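February, afternoon. Bench by the wall, Enness room.

Refilling the small blue spray bottles. Nighat Orakzai asked for this to be written down properly, as the last batch got topped up from whatever was nearest and the levels were all over the place.

Bottles are the round-bodied ones from Kravchuk, 400 ml to the shoulder by my measuring jug. They say nothing on the base about volume, so I am going by the jug. Working with 2 at a time, the spare one at the back so it doesn't get knocked.

Method as it stands:
Unscrew the head, holding the bottle low down and the neck steady. Don't turn it by the trigger.
Lift the head out straight so the dip tube doesn't flick.
Funnel in, pour slowly, stop short of the shoulder.
Head back on by hand, snug and no more. The threads on these are soft and one has crossed already (binned it last month).
Point the nozzle at the wall side and wipe the outside down.

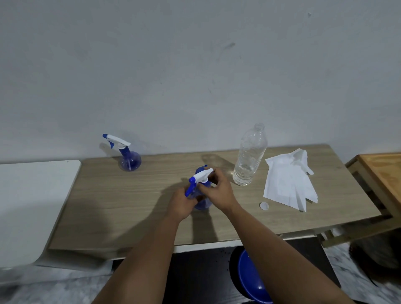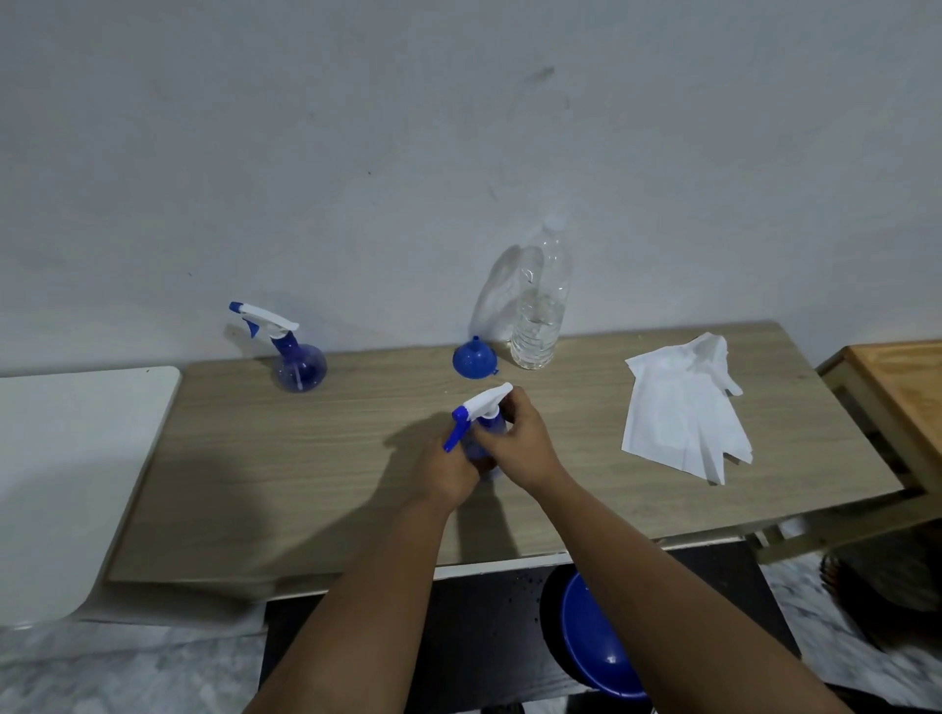
Hands on the sprayer head in both, second bottle at the back left. Paper towels on the right in the first, funnel and glove in the second.

Plain water only for this round, poured from ordinary drinking bottles. Kello concentrate is on order and Dornthorpe have given no delivery date. When it comes, mark the bottles before filling, and keep the water ones separate.

Trigger check afterwards: 11 pulls to prime the first bottle, which seems a lot. Took the head off again, pushed the dip tube up firmly, refitted. Better, but I didn't count the second time. Nighat thinks the tubes are cut slightly short for this body and wants to try one from the old Dornthorpe sprayers. She has a bag of 46 of them in the store, unsorted.

The small funnel is fine for the neck but rolls if you put it on its side. A cup to stand it in would do.

To do:
Try the longer tube in one bottle, leave the other as is.
Labels.
More paper towels, and put the used ones straight in the bin.
Ask Kravchuk if they sell the heads separately.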